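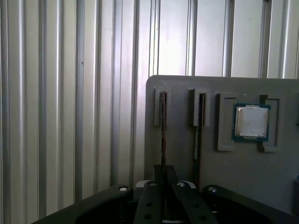

Robot Learning from Examples
Unit 3: Collecting Demonstrations for Part Handling

Reading before lab: the Fliltmont setup guide, sections on homing and the wrist camera. Bring your log sheet.

What a demonstration is

A demonstration is one full run of a task, driven by a person, with everything recorded: wrist camera images, joint positions, finger opening, and the task label. In this unit the parts are thin circuit cards, which stand on edge in narrow slot holders, and a processor, which rests across a two-sided fixture. All of them sit on the same gray panel, so one arm position can serve as the start for every task.

The learner never sees your intent. It sees images and the motions that went with them. If you pause over a card because you are thinking, the pause goes into the data as part of the task.

Why the wrist camera matters

From the wrist, a card in its holder is seen edge-on and shows up as a narrow dark strip. The fingers are black too. When the fingertips line up with the lower end of a card, there is little contrast between them, and small sideways errors are hard to see. The processor is easier. Its silver heat spreader stands out from the green substrate and from the gray fixture.

Bright ribbed metal behind the panel also affects the image. Highlights on the ribs move when the arm moves, and a model trained on too few arm positions can learn to follow the highlights. Vary the start pose as described below.

Procedure for one run

1. Home the arm and check that the fingers are open.
2. Choose the next task from the list in Ereo. Do not pick your own order.
3. Move to the start pose, then shift it by a small amount in any direction.
4. Start recording. Approach, close, lift, and place in one steady motion.
5. Stop recording after the fingers have opened and the arm has backed away.
6. Mark the run as good, failed, or discard.

Keep failed runs. A missed grasp followed by a clean second try is useful and should be marked good with the note "recovery." Discard is only for runs where the recording itself is broken, such as missing images or a dropped connection.

Common mistakes

Closing the fingers before the arm has stopped. The card tilts in the slot and binds on the way out.

Gripping the processor by its top surface. Hold it by the edges of the substrate.

Resetting parts by hand while the recorder is still on. Your hand then appears in the training images.

How much data

Last year's class set, stored in Culier, holds 3231 runs. After runs with bad labels were removed, 2000 were used for training. Each lab group will add to this set. Groups that switch operators should do so between tasks and write the change in the log.

For next time

Read the Mujić notes on action smoothing. Replay 5 of your own runs at half speed and write down where your motion changes direction without a clear cause. Logs are due in October with the Unit 3 worksheet.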